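Dressing a Small Table for a Small Room

A checkered cloth does most of the work, so keep the rest simple. Use no more than three flower pieces and stand the tallest one at the back, near the wall.

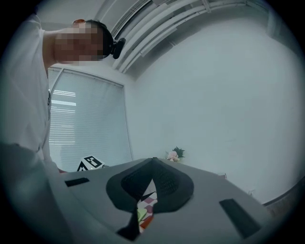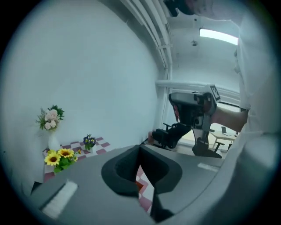
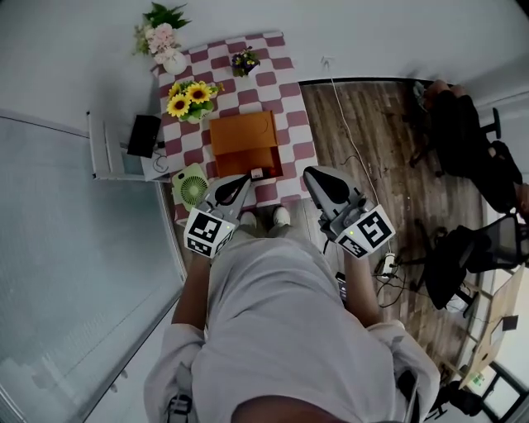

Checkered cloth, sunflowers and pink flowers in a white vase – second and third photos.

Shake the cloth out before you lay it. Dust artificial stems every 6 weeks with a dry paintbrush. Keep boxes and small things toward the middle – anything near a corner gets knocked off.

Tips by Kumudini Dewan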